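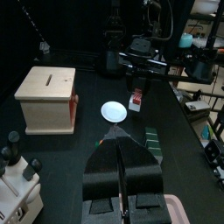 Ticket: left arm gripper not closing fully, two-arm tabletop cell
Site: Lindgren, bench 8
Status: monitoring
Assigned: Nilton Cárdenas

Reported fault
Left gripper stops short of the commanded closed position on thin parts. The controller raises a position-following warning and holds. Large parts are picked normally. No warning on the right arm. First seen in August, after the finger change.

Log

07:40 — Read back the last shift. 30 warnings, all on the left gripper, all in the final part of the close stroke. Motor current rises before the warning, so the drive is pushing against something. Encoder counts agree with the commanded path up to that point.

08:05 — Arm parked, drive disabled, fingers moved by hand. Travel is smooth until near closed, then stiff. Same feel with the wrist turned 90 degrees. Cable drag ruled out.

08:20 — Removed both fingers. Carriage runs free over the full stroke with nothing mounted. Fault is in the fingers or how they seat.

08:50 — Checked the finger screws. One on the inner side was a size too long and bottomed out before clamping, which let the finger sit slightly toed in. The tips were meeting before the bases. Replaced it with the correct length from the Jellar kit. Remaining screws are correct.

09:15 — Refitted fingers, torqued in two passes. With the gripper commanded closed, a paper strip now drags evenly from base to tip.

09:30 — Re-homed the gripper. Closed offset had been edited in the Timance config, probably to hide the warning. Restored to 512 and saved. Old file kept as .bak in the same folder.

10:10 — Ran the open/close cycle test, 1,000 cycles, empty. No warnings. Peak current at close is flat across the run.

11:00 — Thin part picks at reduced speed, then at normal speed. No warnings. Wrist camera calibration checked against the stored tip position — inside tolerance, not redone.

Open items
- Check screw lengths on the spare finger set before it goes on any arm.
- Lock the closed offset so it can't be changed from the operator login.
- Wurkard to confirm the torque value for plastic fingers. The manual gives metal only.

Do not close this ticket until the offset lock is in place. If the warning comes back, pull the fingers first and leave the offset alone.

N. Cárdenas

Last updated: August, 11:25
2 comments | 0 shares
Contact the automation desk | © Lindgren | Back to top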